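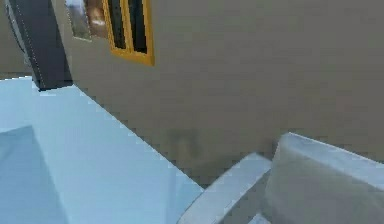

Figure 3. Simulated view from the Nomstead set, with the camera tilted. A pale box rests on a tabletop of nearly the same color; a window and a white chair are also in view.

4.2 Effect of View Tilt and Low Contrast

The second group of tests concerns object finding before any arm motion is planned. In the Bindbridge pipeline, the policy receives a single rendered view and must return either the outline of a target object or a request for a new view. Views in which the arm is visible were treated separately in Section 4.1. The present section covers only those in which no part of the arm appears, as in Figure 3.

The test set holds 3,406 views drawn from 20 simulated rooms. Of these, 1,398 were marked as low contrast, meaning that the target and the surface under it differ only slightly in color. Figure 3 belongs to this subset. The box in the lower left corner is a slightly deeper blue than the tabletop, and only part of it is in view. The far edge of the tabletop, by comparison, stands out clearly against the darker wall. Methods that rely on strong edges tend to follow the table in such cases and to miss the object on it.

Tilt adds a second difficulty. The baseline planner of Mosquera assumes that long straight edges in a room are either level or upright, and it uses them to estimate the pose of the camera. When the table edge and the lower edge of the window both run at a slant, the estimate depends on which edge is chosen first. We therefore replaced the single-edge rule with a joint fit over all long edges in the view — the same fit used for the Skavska rooms in our earlier work — and left the rest of the planner unchanged.

Three conditions were compared: the original planner, the planner with joint fitting, and joint fitting with one added view request. Each condition was run 3 times per view with different random seeds. Image compression was kept at the level used in training, and its effects can be seen in Figure 3 as a stair-stepped pattern where the tabletop meets the wall. No smoothing was applied before edge detection.

Joint fitting improved pose estimates in tilted views but had little effect on low-contrast targets when used alone. The added view request accounted for most of the gain on that subset. Echeverría and Nasution labeled the remaining failures by hand; the most common label was a target touching the image border. Results by room are given in Appendix B.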